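## 4. Apertura del equipo e identificación de componentes

Esta sección se aplica a las torres de sobremesa que entran en el puesto de desmontaje de Clelton para ampliación de memoria o sustitución de la fuente de alimentación. La ficha de entrada Anow 315 debe estar abierta antes de empezar.

**Precaución.** Desconecte el cable de red y mantenga pulsado el botón de encendido durante cinco segundos. No abra en ningún caso la carcasa de la fuente de alimentación.

### 4.1 Colocación de la torre

1. Tumbe la torre sobre la mesa de perfil ranurado, con el lateral desmontable hacia arriba.
2. Retire el panel lateral y guárdelo en vertical, fuera de la superficie de trabajo.
3. Conecte la pulsera antiestática a una parte metálica sin pintar del chasis.
4. Localice la fuente, la placa base, la tarjeta gráfica y las jaulas de unidades. En el modelo de referencia, los cierres de las jaulas son azules y los cables SATA, naranja y azul claro.

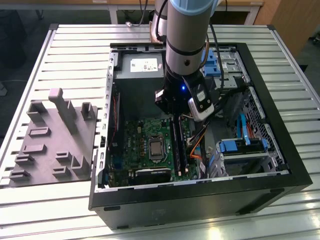 Analyn Fajardo pide que se añada aquí una advertencia: quien solo vaya a cambiar memoria no debería soltar los cables SATA, porque en la revisión anterior de la guía el paso parecía obligatorio y varios equipos volvieron con una unidad sin conectar. La observación queda incorporada — los cables SATA solo se desconectan si se va a extraer una unidad.

> **Nota.** Si la tarjeta gráfica dificulta el acceso, retírela antes de continuar y deposítela en una bolsa antiestática. Libere primero la pestaña de la ranura; no tire del disipador.

### 4.2 Lectura de la etiqueta de la fuente

La etiqueta blanca de la fuente se lee sin extraer la unidad. Use luz lateral para evitar reflejos en el papel.

1. Compruebe que el fabricante indicado en la esquina superior izquierda coincide con el de la placa base. En el modelo de referencia ambos son DELL.
2. Escanee el código QR con el lector del puesto. Si la lectura falla, introduzca los datos a mano en el campo 762 de la ficha.
3. Verifique la presencia del logotipo 80 PLUS y del marcado CE. Una fuente sin marcado CE se aparta y se registra con el código 884.
4. No despegue ningún adhesivo, aunque tape parte del borde de la etiqueta.

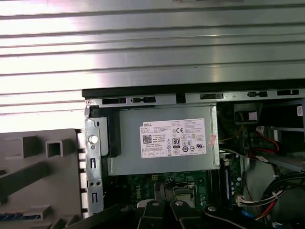 ### 4.3 Inspección de la placa base

Realice la inspección antes de desconectar nada. El orden es siempre el mismo: alimentación, procesador, memoria.

1. Siga los mazos de cables que salen de la fuente. No deben quedar tensos ni aprisionados. Si es necesario apartarlos, hágalo hacia el lado de las unidades.
2. Localice el conector blanco de cuatro contactos, a la izquierda del zócalo, y anote si está ocupado o libre.
3. Compruebe que el marco de retención del procesador está cerrado. No lo abra para una ampliación de memoria.
4. Identifique el conector FAN_CPU. Es el único admitido para el ventilador del procesador.
5. Localice las ranuras de memoria, a la derecha del zócalo, y anote cuáles están ocupadas.

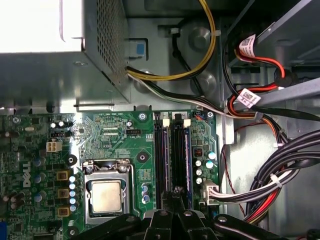
### 4.4 Instalación del módulo de memoria

1. Abra el cierre blanco del extremo superior de la ranura libre.
2. Alinee la muesca del módulo con el resalte de la ranura.
3. Presione por ambos extremos hasta que el cierre vuelva a su posición.

**Precaución.** Si el módulo no entra, retírelo y compruebe la orientación. Los módulos dañados se envían al almacén de Nuvthorpe con el formulario Panganiban 2 cumplimentado.

El montaje del panel lateral y la prueba de arranque se describen en la sección 5.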